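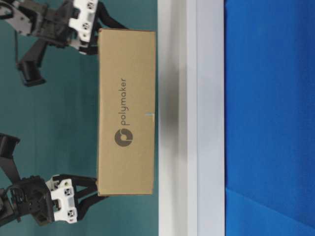 How to Hand Off Your Carton Station to a Two-Arm Cell (and Keep Your Packers Happy)

We moved carton handling at our Granden shop over to a pair of arms last November, and I've had so many questions from other small shops that I figured I'd write the whole thing down. I run the packing side, so this is the floor version. For the programming side you want Thaddäus Fuchs, who did our setup and has way more patience than I do!

Step 1. Pick one box

Seriously, one. We wanted to throw all 17 of our carton sizes at it on day one, and Thaddäus talked me down to a single long, stiff one. Long cartons are a pain for one person to turn all shift (ask my wrists), and they give each gripper an end to hold.

Step 2. Let the packers teach it

Our packers recorded the moves themselves, 173 good runs in the first batch. Pay people their normal rate for this and take it off their packing target. We forgot the second part for a week and heard about it, loudly, and they were right.

Step 3. Set the squeeze

Start with the grip too light and bring it up a little at a time. Use a full carton, the same weight you ship. An empty one will fool you (we crushed six before I gave up on my clever shortcut). Check the corners and seams after every change.

Step 4. Rewrite the job before you switch it on

I wish I'd done this one first. When the arms do the lifting and turning, somebody still has to feed cartons, pull the bad ones, clear jams and decide when to stop. Write that down, put a name and a pay grade on it, and show it to everyone. Ours is called cell lead and it rotates every two hours. Two of our folks hated it and went back to hand packing odd sizes, and that's fine, we still have plenty of those.

Step 5. Run it side by side

Keep the manual bench open until you've done 2000 cartons on the cell. We kept a paper log next to it with three columns: time, what went wrong, who fixed it. The third column is how I found out that one person was doing nearly all the rescuing, so we trained three more.

Next up for us is the short, wide carton from the Llanos line. It's floppy in the middle and I'm already dreading it. I'll add the grip settings to this page once we have some that work.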